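4. 작업면 반사 조건과 시각 부담의 측정

4.1 측정 공간과 조명 조건

측정은 플론디어(Flondier) 별관의 창이 없는 실습실에서 진행하였다. 이 방은 천장과 벽이 모두 무광 백색 도료로 마감되어 있고, 바닥에는 중간 명도의 회색 타일이 깔려 있다. 주광의 영향을 배제할 수 있다는 점에서 선정하였으나, 벽면 반사율이 높아 간접 성분이 일반 사무 공간보다 크게 나타난다는 제약이 있다. 이 제약이 결과에 미치는 영향은 4.5절에서 따로 다룬다.

조명기구로는 브로모(Bromow) 매입형 확산 등기구를 사용하였다. 등기구는 작업대의 긴 변과 평행하게 배열하였고, 조광 제어기를 통해 작업면 수평면 조도를 300 lx와 1,000 lx의 두 수준으로 설정하였다. 낮은 수준은 일반적인 보관 및 정리 작업을, 높은 수준은 세밀한 조립과 검사 작업을 상정한 값이다. 색온도는 두 수준에서 동일하게 유지하였으며, 조광에 따른 미세한 색도 변화는 보정하지 않았다. 예비 측정에서 그 변화폭이 분광 측정의 반복 오차보다 작은 것을 확인하였기 때문이다.

등기구 점등 직후에는 광속이 안정되지 않으므로 모든 측정은 점등 후 20분이 지난 시점부터 시작하였다. 조도 수준을 바꾼 뒤에도 같은 대기 시간을 두었다. 실내 온도와 습도는 공조 설비로 일정하게 유지하였고, 측정 중에는 출입문을 닫아 복도 조명의 유입을 막았다.

4.2 작업면 시료

작업면 시료는 슬라니나(Slanina)에서 공급받은 판재로, 명도가 높은 계열과 중간인 계열로 구성하였다. 각 계열 안에서는 표면 광택만 서로 다르게 하였다. 시료의 색상을 무채색에 가깝게 제한한 이유는 본 연구의 관심이 색채 선호에 있지 않고 휘도 분포에 있기 때문이다. 시료는 동일한 하부 구조 위에 교체하여 얹었으며, 교체할 때마다 수평을 확인하였다.

명도가 높은 작업면은 조명 에너지의 이용 효율이 좋고 방 전체의 밝기감을 높이는 것으로 알려져 있다. 반면 그 위에 놓이거나 그 위에서 다루어지는 물체가 어두울 경우, 물체와 배경 사이의 휘도비가 커져 시선이 두 영역을 오갈 때마다 순응 상태가 흔들린다. 파루크(Brahim Farouk)의 선행 측정은 이 효과를 정지된 물체에 한정하여 보고하였다. 손에 쥔 물체를 대상으로 한 자료는 부족하며, 손과 손목이 작업면 일부를 가리는 조건도 기존 계산식에는 반영되어 있지 않다.

4.3 휘도 분포의 특성

휘도는 스킬텔(Skiltel) 면휘도계로 측정하였다. 측정 위치는 앉은 자세의 작업자 눈높이를 기준으로 정하였고, 시야 중심은 작업대 앞쪽 가장자리와 뒤쪽 가장자리의 중간에 두었다. 얻어진 분포는 세 영역으로 나누어 분석하였다. 첫째는 작업면 자체이고, 둘째는 작업자의 손과 물체가 차지하는 영역이며, 셋째는 작업대 바깥의 배경이다. 영역 사이의 경계는 수동으로 지정하였는데, 물체 가장자리에서는 그늘과 본체의 구분이 어려워 경계 지정자에 따른 편차가 발생하였다. 이 편차를 줄이기 위하여 경계 양쪽의 좁은 띠를 평균 산출에서 제외하였다.

무광 흑색 물체를 밝은 작업면 위에서 다루는 조건은 이 분석에서 휘도비가 가장 커지는 조합에 해당한다. 피부의 휘도는 대체로 두 값의 중간에 위치하여 경계를 완화하지만, 손가락이 물체를 감싸는 자세에서는 피부와 흑색 표면이 좁은 간격으로 교차하므로 국부 대비가 다시 높아진다. 물체에 금속 부품이 포함되면 확산 반사 성분만으로는 분포를 설명할 수 없고, 작은 면적의 정반사 성분을 별도로 취급해야 한다(그림 3).
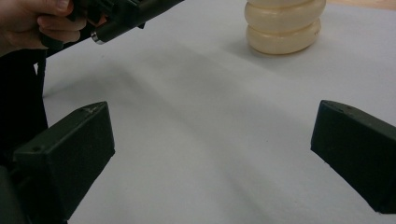
그림 3. 밝은 작업면과 손에 쥔 무광 흑색 기구의 명암 대비. 아래쪽 끝 부근의 작은 은색 금속 고리에서 광택이 관찰된다.

금속부의 정반사는 면적이 작아 영역 평균 휘도에는 거의 기여하지 않는다. 그러나 시야 안에서 주변보다 현저히 밝은 점으로 지각되며, 물체가 움직이면 위치와 밝기가 함께 변한다. 평균값에 기초한 통상의 균제도 지표는 이러한 점상 휘도를 포착하지 못한다. 이에 본 연구에서는 영역 평균과 함께 국부 최대 휘도를 기록하고, 국부 최대값을 그 주변의 평균값으로 나눈 비를 보조 지표로 사용하였다. 보조 지표는 측정기의 화소 분해능에 의존하므로 서로 다른 기기로 얻은 값을 직접 비교하는 것은 적절하지 않다.

조도를 높이면 작업면과 흑색 물체의 휘도가 함께 증가하지만 두 휘도의 비는 크게 달라지지 않는다. 확산 반사만을 가정하면 이는 당연한 결과이다. 실제 시료에서는 광택이 높은 작업면일수록 시선 방향에 따라 비가 달라졌으며, 등기구의 반사상이 작업면에 맺히는 방향에서 차이가 가장 뚜렷하였다. 이 방향에서는 작업면의 휘도가 국부적으로 상승하여 흑색 물체의 윤곽이 선명해지는 한편, 물체 표면의 세부를 식별하기는 어려워졌다.

4.4 주관 평가

주관 평가에는 정상 시력 또는 교정 정상 시력의 성인 20명이 참여하였다. 참여자는 각 조건에서 정해진 정리 및 식별 과제를 수행한 뒤 눈부심, 밝기감, 세부 식별의 용이성, 눈의 피로를 평정하였다. 조건의 제시 순서는 참여자마다 무작위로 정하였고, 조건 사이에는 중간 휘도의 벽면을 바라보며 휴식하도록 하였다. 평가는 2월의 예비 실험에서 확정한 문항을 그대로 사용하였으며, 문항의 어휘는 조명 분야의 용어를 피하고 일상어로 작성하였다.

밝기감은 명도가 높은 작업면에서 일관되게 높게 평정되었다. 세부 식별의 용이성은 이와 다른 경향을 보였다. 낮은 조도에서는 중간 명도의 작업면이 유리하였고, 높은 조도에서는 계열 간의 차이가 줄어들었다. 눈부심 평정은 작업면의 명도보다 광택과 더 밀접하게 연관되었다. 자유 기술 응답에서는 금속 부품의 반짝임이 거슬린다는 의견과 오히려 물체의 방향을 파악하는 데 도움이 된다는 의견이 함께 나타났다. 후자의 의견은 주로 흑색 물체를 다루는 조건에서 제시되었으며, 표면에 음영 단서가 적은 물체에서 정반사가 형태 지각의 단서로 작용한다는 해석과 부합한다.

눈의 피로 평정은 과제 시간이 짧아 조건 간의 차이가 작았다. 과제를 연장한 보충 평가에서도 개인차가 조건 효과보다 컸으므로, 이 항목에 대해서는 통계적 판단을 유보한다. 장시간 노출에 따른 피로를 평가하려면 별도의 설계가 필요하다.

4.5 측정의 한계와 보정

앞서 언급한 벽면의 높은 반사율은 물체 측면의 휘도를 높이는 방향으로 작용한다. 따라서 본 연구의 휘도비는 벽이 어두운 공간에서 얻을 수 있는 값보다 작게 평가되었을 가능성이 있다. 이를 확인하기 위하여 작업대 양옆에 무광 흑색 차광막을 세우고 일부 조건을 다시 측정하였다. 차광막 설치 후 흑색 물체의 측면 휘도는 감소하였으나 윗면 휘도의 변화는 반복 오차 범위 안에 머물렀다. 본문에 제시한 값은 모두 차광막이 없는 상태의 것이며, 보정값은 부록의 표에 수록하였다.

손의 위치 또한 변동 요인이다. 손이 물체 위쪽에 놓이면 등기구에서 오는 직접광이 일부 차단되어 물체와 그 아래 작업면이 동시에 어두워진다. 확산 등기구를 사용하였기 때문에 그림자의 경계는 완만하였고, 차단의 정도는 손의 높이와 쥐는 자세에 따라 달라졌다. 자세를 고정하면 이 변동을 줄일 수 있지만 실제 작업과의 유사성이 떨어지므로, 본 연구에서는 자세를 통제하지 않고 반복 측정의 중앙값을 대표값으로 삼았다.

피부의 반사율은 개인에 따라 다르며, 장갑을 착용하는 작업에서는 장갑의 재질이 피부를 대신하여 중간 휘도 영역을 형성한다. 본 측정은 맨손 조건에 한정하였다. 밝은 색 장갑은 흑색 물체와의 국부 대비를 높이고, 어두운 색 장갑은 손과 물체의 윤곽 구분을 어렵게 할 것으로 예상되나 이에 대한 실측은 수행하지 않았다.

분석에 사용한 반사율 값은 2025년 7월 1일의 재교정 결과를 기준으로 한다. 재교정 전의 원자료에는 동일한 보정 계수를 일괄 적용하였으며, 계수 적용 전후로 시료 간의 순위가 바뀐 경우는 없었다. 작업면 명도와 광택의 권장 범위를 도출하는 절차는 5절에서 기술한다.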